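**1/** The Welarow Basin Authority posted its revised scientific integrity policy on April 5, 2026. I've read the redline, the response-to-comments file and the appendix. Notes follow, mostly on Section 4 (review and clearance of technical reports).

**2/** Background for anyone new: the old policy dates from the Clorby sediment report, which sat in clearance until after the permit vote. The authors were never told who had it. The revision is supposed to fix that.

**3/** Main change in 4.2: clearance now has a clock. A manager has 21 business days to approve a report, return it with written comments, or refer it upward. The old text said "promptly."

**4/** The clock pauses on referral. There is no limit on how long a referral can last and no limit on how many times one report can be referred. As drafted, 4.2 sets a deadline for the first reader only.

**5/** 4.3 separates "policy review" from "technical review." Policy reviewers may comment on timing and on plain-language summaries. They may not change methods, results or uncertainty statements. Good text, and close to what Shuzhen Jiang asked for in her comment on the first draft.

**6/** The weak spot in 4.3 is the executive summary. It isn't listed as technical or as policy. In the Clorby case all of the contested edits were in the executive summary — the tables went out untouched.

**7/** Comment numbers. The authority reports 2,982 comments received and 2,880 posted to the docket. The difference of 102 is described as "duplicate or out of scope." No list is attached and the file doesn't split the two reasons.

**8/** Of the posted comments, 2,223 are coded as form letters and answered as one group. I have no objection to grouping. I'd like the coding sheet, though, given that Evard (the contractor) used a text-similarity cutoff and doesn't report the value.

**9/** Why the cutoff matters: some people paste a form letter and then add two paragraphs of their own. At a loose cutoff those get coded as form letters and the added text gets no response. I pulled about 21 of them by hand and several had original material on referral timing. See post 4.

**10/** Soledad Huenchumán's comment on dissent memos was coded as individual and got a full reply. Result: a scientist who disagrees with the final text can file a memo, and the memo is kept with the report record. It doesn't have to be published with the report. Half of what she asked for.

**11/** Also kept from the old version: media requests go through the press office, but staff "may decline to be quoted on text they did not write." Keep an eye on that line. It has been cut from two drafts and restored both times.

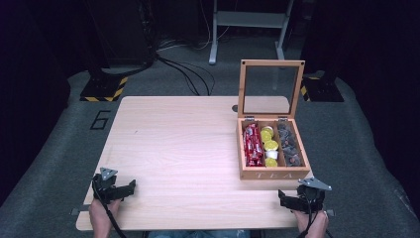
**12/** My suggestion on records is a single docket folder per report with fixed slots: the author's draft, the reviewers' comments, the cleared version. The wooden tea box in the photo has the right structure — three long compartments, one label on the front, and a clear window in the lid so a reader knows there's something inside before filing a request. Section 6 currently spreads the same material over separate systems with different retention schedules.

**13/** Retention, specifically: reviewer comments are classed as "transitory" in Section 6 and can be deleted once a report clears. That conflicts with 4.3. If a policy reviewer edits a results section, the only evidence is the marked-up file.

**14/** Fixes I'm sending in, in order of how much I care: cap referrals in 4.2, name the executive summary as technical in 4.3, reclass reviewer comments as permanent in 6.

**15/** The Evangelista appendix (the model policy they borrowed from) handles retention correctly in one sentence. It could be copied over as is.

**16/** Correction to 3: the clock starts when the manager logs the report, and the policy gives no deadline for logging it. I had that as the submission date. Adding it to my list.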